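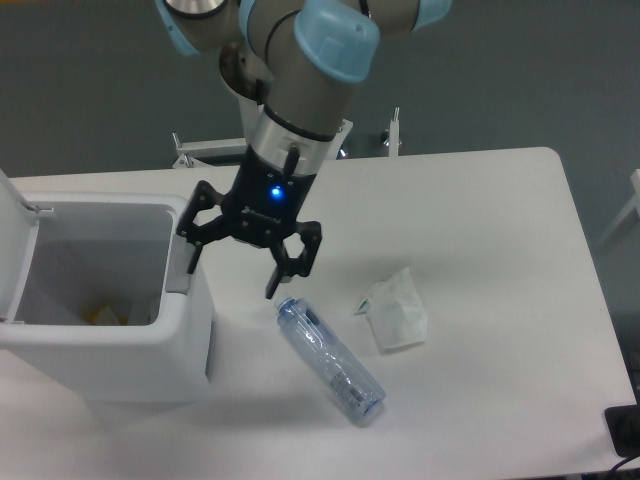

A plastic water bottle and a crumpled tissue on a white tabletop at Stalora.

Fahad Hashmi has run the sorting tables at Stalora for 4 years, and most of his day goes to bottles. In February the center took in 3,446 of them.

"People think it's the bottle that slows you down," he said. "It's the paper. Tissues, napkins, whatever was in the same bag."

Tissues go in the trash. Bottles go in the bin with the caps on, a rule that changed when the Nengate plant began taking both together. Hashmi still gets calls about it.

"I had a lady who saved up caps in a coffee can," he said. "I felt bad telling her."

Noreen Rizvi handles the school visits, some 36 children at a time. She has them sort a small pile on a white table before they see the big one.

"White shows up what you missed," Rizvi said. "A clear bottle on a gray table, the kids walk right past it."

She would like a second table by summer. Hashmi wants a longer hose first.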